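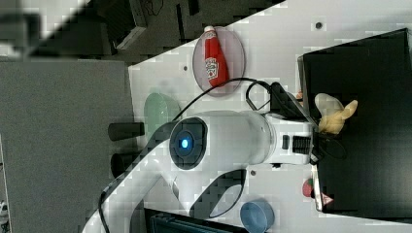 Halima Abubakar thinks I'm feeding the starter too late, and that the sour smell everyone complained about on the last batch has nothing to do with the flour. Her note in the margin of my October page says "feed it at noon, not when you remember," with two underlines. Fair enough! I'd been blaming the rye.

19 January 2023

So, new round, with Halima's feeding time and everything else left alone (or as alone as I can manage). Starter came out of the fridge yesterday morning, fed at noon, fed again before bed. This morning it had a nice dome on it and smelled like yogurt and apples, which is a big step up from the nail polish remover thing we had going before. I wrote the level on the jar with tape and it passed the tape before I'd finished my coffee.

Dough is 1000 g flour, the Sani white bread flour plus a bit of the Prodport rye, because I refuse to give up on the rye. Water went in at room temperature. I mixed it by hand until there were no dry bits, left it under a damp towel while I cleaned up, then added the starter and the salt. It felt slack at first and I nearly threw in more flour, but I sat on my hands and after the second fold it came together fine. Note to self: it always feels slack at first. You write this every time.

4 folds total. The third one got skipped for a while because I was on the phone with Wakix about the proofing baskets (still back-ordered, they're very sorry, they were very sorry last month too). I don't think the wait hurt anything. If the crumb comes out uneven I'll blame the phone call and we can argue about it.

Shaped two rounds and one long one. The long one is ugly. I keep tucking the ends too tight and it goes all football on me, so if anybody wants to show me how they do theirs, please do, I'll bring the dough. All three went in the fridge for 12 hours, covered, in the old colanders lined with dish towels and a LOT of rice flour. Last time I was stingy with the rice flour and we had to peel the towel off like a bandage.

Later, same notebook page, different pen.

I pulled the first round early as a test, because I'm impatient and wanted to see what a short rest does. Baked it in the Flultley pot with the lid on, then lid off until it looked like toast. The bottom got darker than I wanted. I think the pot sits too low, so next time I'll put an empty cookie sheet on the rack underneath it. Spring was good, the slash opened up on one side and just kind of gave up on the other. My blade is dull. There's a new pack somewhere in the drawer with the tape measures.

Taste: mild, a little sweet, barely sour at all. I could've gone for a bit more tang, to be honest with this notebook, but the people who hated the last batch are going to love it. The crust was loud when it cooled, all that crackling, and I stood there listening to it like a weirdo.

Still want to figure out:

Whether the noon feeding did it or the second feeding did it. I changed both, Halima, I know, I know. Next batch gets the noon one only.

How much the rye is really doing at this amount. Maybe do one loaf without any, same day, same oven.

Salt. I used 20 g and it tasted right to me but I salt everything, so I want a second opinion before I write it on the recipe card.

The other round and the ugly one come out of the fridge tomorrow. I'll leave half of each by the kettle with a knife and a pencil. Please write down what you think before you read what the person above you wrote, and don't put the bread in the fridge, it goes stale faster in there.

Starter's fed and back on the top shelf, lid loose. Don't tighten it!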